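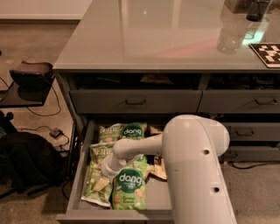

What is the best place to keep shared snacks in a student lounge?

A deep bottom drawer works well for bagged snacks, as long as the bags stand upright with their names facing the person who opens it. Boxes and cans do better on a shelf.

Project report: Snack storage in the second floor lounge, Kastari Hall
Raili Ahonen
Household and Workplace Organization, Jarnemley College

Background

Kastari Hall has 400 residents and a lounge on each floor. The second floor lounge gets a snack budget of 300 dollars a semester, paid out of the hall fund. Until October the snacks were kept in a cardboard carton on the windowsill. The carton was easy to find but it had problems. Bags at the bottom were crushed, the sun came in on that side in the afternoon, and people who wanted one kind of chip had to take out everything on top of it. Often they did not put it back.

My project was to find a better place using furniture the hall already owned. I was not allowed to buy a new shelf or attach anything to the wall. The lounge already had a large gray cabinet with a reflective glass top, moved over from the Niskanen building when the offices there closed. It was mostly used as a table. The drawers held old sign-up sheets, takeout menus, and things people had left behind.

The cabinet

The cabinet has wide drawers in the upper row and a deep drawer at the bottom left. I looked at the upper drawers first because they are easier to reach. They turned out to be too shallow for a full-size bag to stand up in. A bag can lie flat in them, but then it covers the one beneath it, and we are back to the same problem as the carton. A puffy bag also catches on the cabinet frame when the drawer is closed.

The deep drawer is low, so a person has to bend down or crouch. Its sides are high enough to hold bags on end, and when it is pulled all the way out the back is as easy to see as the front. I chose this drawer for the bags and left the papers in the upper part of the cabinet, after throwing out the ones that were out of date.

I did not put any snacks on top. People use the glass for other things. There is a pencil cup there, and a board with a checkered pattern, and I did not want crumbs around either one. The glass also shows every fingerprint.

Method

The project ran for three weeks. I worked in this order:

Week one. I left the carton where it was and checked it every evening at 8. I wrote down whether bags had been left out, whether any were open, and whether any were crushed.

Week two. I emptied the deep drawer, vacuumed it, wiped it with a damp cloth, and let it dry overnight. The next morning I moved the snacks in. I gave no instructions apart from a note on the lounge door saying where they had gone.

Week three. I kept the drawer and added two rules, written on an index card. Bags go in standing up, and an open bag gets a clip or gets finished.

At the end I put a short paper survey in the lounge and got 36 back.

Packing the drawer

This part took more tries than I expected. My first idea was to sort by type, with salty on one side and sweet on the other. It did not hold up, because the bags are different widths and one side was always tighter than the other. When the tight side was pulled at, two bags came up together.

The second idea was to sort by height, with the tallest at the back. This was better. A person standing over the drawer can read the names from front to back. In the drawer as photographed, a green bag marked "dang" stands toward the back and can still be picked out from above by its round logo. Color helps more than I thought it would. Several people wrote on the survey that they look for the color of the bag before they read anything.

The third thing I learned was how full to make it. If the drawer is half empty the bags slump forward and slide under each other every time it is opened. If it is overfilled the chips break. Packed snugly, the bags hold each other up. I found that a rolled dish towel at the front does the job when stock runs low - it can be taken out again after the next shopping trip.

Results

Bags left out on tables dropped after the move. In week one there was something left out on most evenings. In week two it happened on a couple of evenings, and in week three only once, after a movie night.

Crushed bags were a problem only in the carton week. Open bags without a clip went down in week three, after the card, but they did not stop. The clips themselves went missing, and I replaced them with clothespins.

On the survey, most people preferred the drawer to the carton. The main complaint was bending down. One person with a knee injury said she had stopped taking snacks because of it, and I think that is a serious point. Another complaint was that new residents would not know there was food in there at all, as a closed drawer looks like any other closed drawer.

A few people said the drawer was left open and someone could trip on it. I saw this too. It is deep, and pulled fully open it sticks out a long way over the carpet. A drawer that closed by itself would fix it, and I wrote to Lullitz, the office furniture store in town, to ask whether a soft-close slide could be fitted. They said they would need the cabinet's model number. I could not find a label on it.

What I would change

I would keep a small basket on the kitchen counter for anyone who cannot bend down easily, and fill it from the drawer. It would not have to hold much.

I would put a label on the front of the drawer near the handle. I avoided this because the hall office asked for no tape on the furniture, but a tag tied to the handle should be fine.

I would also write the date on each bag when it goes in. Older bags ended up at the back simply because they were taller, and two were past their date when I cleared the drawer at the end.

Limits of the project

Three weeks is short, and the third week had a lot of midterms, so people may have been eating more and tidying less than usual. I also live on this floor. Some residents knew it was my project and may have been neater for that reason. The evening check missed anything that was left out and picked up again during the day.

Costs

Clothespins and index cards came to less than five dollars, which I paid myself. The dish towel was an old one. Nothing was taken from the snack budget.

The drawer is still in use. The floor meeting agreed to keep it through the spring and to move the sign-up sheets to the bulletin board, so the left upper drawer can be used for napkins and clothespins.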